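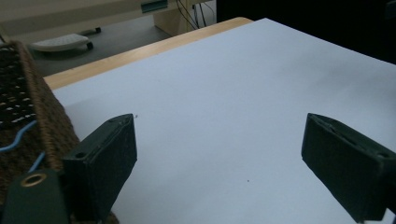 Slide 1. White paper on the table, before we start.

Speaker notes, May 26, 2020. Talk on learning to draw late, for the Podarwood evening series. Should run to the full slot if I don't gabble.

Hello everyone, thanks for joining, and if you can't hear me please type something rude in the box until I notice. (Wait. Check the box.)

So, I started drawing at an age when most people have decided whether they can or can't. I had decided I couldn't. I'd decided it at school over a drawing of a shoe, and I carried that shoe about with me for years. Tonight is mostly about how I got past the shoe.

I should say I'm not a teacher. I work in an office in Javham, I draw before work and on the train, and I've filled 17 sketchbooks. Some of them are dreadful. The first is so dreadful that I'm bringing it out later, so do stay on.

Ask: who here drew something this week? Hands up or a thumbs up on the screen. Doodles on the phone bill count! (Give them time. I always rush this bit.)

Right, the big blank page. People talk about it as if it were a cliff. My trouble was that I bought a beautiful sketchbook, heavy cream paper, lovely ribbon, and then couldn't bring myself to spoil it. It sat on a shelf from one December to the next. What broke the spell was a pack of the cheapest printer paper I could find. Seventy pence worth of it would have been enough, frankly, but they only sold it by the ream. I drew on both sides. I drew badly on both sides. When a sheet went wrong I turned it over, and when that went wrong I made a shopping list on it.

(Story about Toledo goes in here, keep it short.)

We went to Toledo on holiday and I'd promised myself I'd draw the bridge. I sat on a wall in the full sun with my pencils all lined up and drew for two hours, and the bridge came out looking like a set of false teeth. I was so cross. But here's the thing I want to tell you — I can still remember that bridge stone by stone. I took 245 photos on that trip and I couldn't describe one of them to you now. The false teeth I could draw again tomorrow.

So that's my case for drawing badly. You look longer. Pause here, drink of water.

Next bit is materials, and I know some of you have only come for this.

Pencils first. You need an HB and a 2B, and after that you can please yourself. I used to own a tin with every grade in it and I only ever picked up those two. The Skarka putty rubber is the one I use, it gets filthy and it goes everywhere in my bag, and I won't hear a word against it. Sharpen with a knife if you're happy with a knife. I'm not, I use the little metal sharpener from my old school pencil case.

Pens are a separate argument. A pen won't let you rub out, so you stop fussing, and for some people that's the cure. For me it was a bit too much at the start. I went over to pen in my fourth book and felt sick for a week, and then I loved it.

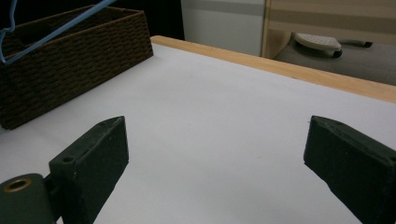 Do I need an easel?
You can do without one for years. A table does nicely for anything up to the size of a tea tray, and if your neck starts to ache you can prop a board against a few books so the paper tilts towards you.

(If anyone asks about paints, say that's another evening. I will talk for an hour about paints.)

Now, how to get going when you've got ten minutes and no ideas. This is the practical part, so get your paper out if you haven't already.

Exercise one, the blind one. Put your pencil down on the paper, look at your other hand, and draw round the edge of it with your eyes only on the hand. Don't peek. Everybody peeks. It'll look like a bunch of carrots and that's fine. Allow them three minutes and put the kitchen timer where they can hear it. Hold mine up to the camera at the end, even if it's awful, especially if it's awful, because then the others will hold theirs up too.

Exercise two, the gaps. This one changed things for me more than any other, so don't skimp on it. You take a chair, or anything with holes in it, and you draw the holes. Forget the chair! Just the shapes of air between the legs and under the seat. Your brain has plenty of opinions about chairs and it'll try to draw you one from memory, all four legs the same length and perfectly wrong. It hasn't got any opinions about a wonky patch of air.

(Slide change.) 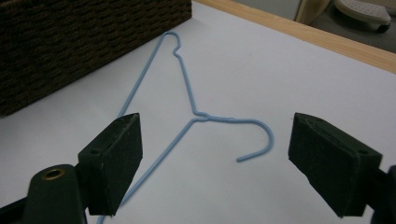 Choosing what to draw for the gaps exercise matters a bit, and I'd steer you away from anything fluffy or anything that moves, which rules out the cat. Kitchen things are good, so are scissors, and a colander if you hate yourself. My own favourite is the humble coat hanger. A thin wire one like the blue one on the slide is pretty much all gap and hardly any object, and you've got that twisty bit where the ends wrap round each other to keep you busy once the big shapes are in. Lay it flat, on a slant, on something white, and start with the biggest patch you can see inside the wire. Leave the twist till last. I gave this to my drawing group in Javham and there was a fair bit of grumbling, then ten minutes of total silence, then somebody asked if they could do another.

Five minutes for this. Don't talk through it! I know I'll want to. Put the timer on and draw one myself.

When they come back, ask what was hard. Usually it's the corners. People squash them, or they get one side far too long and run off the paper. Tell them running off the paper is allowed.

Then the bit about keeping it up. I've tried drawing every day and I've tried drawing when I feel like it. Every day made me miserable by the second week, and when I feel like it turned out to be never. What works for me is tying it to the kettle. Kettle goes on, sketchbook comes out, and I draw whatever's nearest until it boils. I have a great many drawings of the toaster. They do get better, you can flick through and watch the toaster slowly come right.

Show book one now. Shoe page last. Let them laugh.

Questions till the end. If it goes quiet, ask them what their shoe was.

Remember to read out the list for next time — soft pencil, rubber, something round from the kitchen, and a lamp if they've got one that bends.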